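## Repainting the Kleinschmidt Room

*18th April*

The front meeting room at the Kleinschmidt building is closed for painting and will open again in the first week of May. Groups that normally meet there have been moved to the upstairs room for the time being. If your group has not heard from the office about its new slot, please call before you come.

The walls in that room were last done when the building changed hands, and they have had a hard life since then. Chairs have been pushed against them, posters have been taped up and pulled down, and a radiator leak two winters ago left a brown mark near the door that kept coming back through the paint. The leak itself was fixed at the time. The plaster under the stain had gone soft, so that section has now been cut out and patched, and it needs to dry fully before anything goes over it.

Maiara Bittencourt is running the job, with two people from her crew. She also did the stairwell last year. Her plan for this room is one coat of stain-blocking primer on the patched wall, one coat of ordinary primer on the rest, and two finish coats everywhere. The ceiling gets a flat white. The trim will be cleaned and left alone except for the baseboards, which are badly scuffed and will be sanded and redone.

We had two quotes for paint. The Plaltel quote was lower, but their washable line only came in pale colors. Eloline had the full range and could deliver to the door, so we went with them. The paint and supplies came to $500, and that includes drop cloths we will keep for the next job.

The color question took longer than expected. We left a sheet at the front desk and 214 people filled it in, which is far more than answered the survey on parking. The old cream got the most votes by a small margin. A strong group wanted something dark and warm on the long wall, and several of them wrote in the margins to say so. The decision was to do both — cream on three walls and a deep red on the long one.

A few practical points:

- Use the side entrance on Demora Street while the front hall is blocked. The ramp is clear and the door is unlocked from 10 in the morning.
- The 17 folding tables from the front room are stacked in the upstairs corridor. Please put them back in the same place after use.
- The coat rack is in the kitchen.
- Windows in the front room will be open most of the day. The upstairs heat has been turned up a little to make up for it.
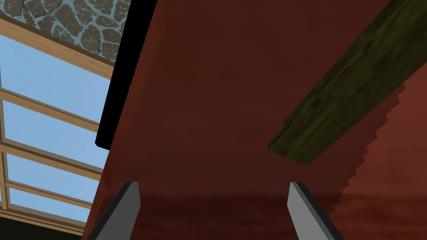

Dark reds are harder to choose than people think, and we tried several before settling on one. A red that looks rich on a small card can go nearly brown over a full wall, and the same paint can look different from one end to the other. A maroon surface this large can read as a deep brownish red toward the top and turn warmer, almost orange-red, lower down on the right, with a darker band across the lower part. Light tan wood, like this window frame, sits well next to it. Our own window trim is close to that shade, and it was one of the reasons for leaving it unpainted. Maiara suggests looking at a sample board in the morning and again after dark before making up your mind, and she wants the board to be at least as wide as your arm is long.

The leftover cream will be kept in the basement for touch-ups. If you would like the two partial cans of test red, leave your name at the desk. They are free to whoever asks first.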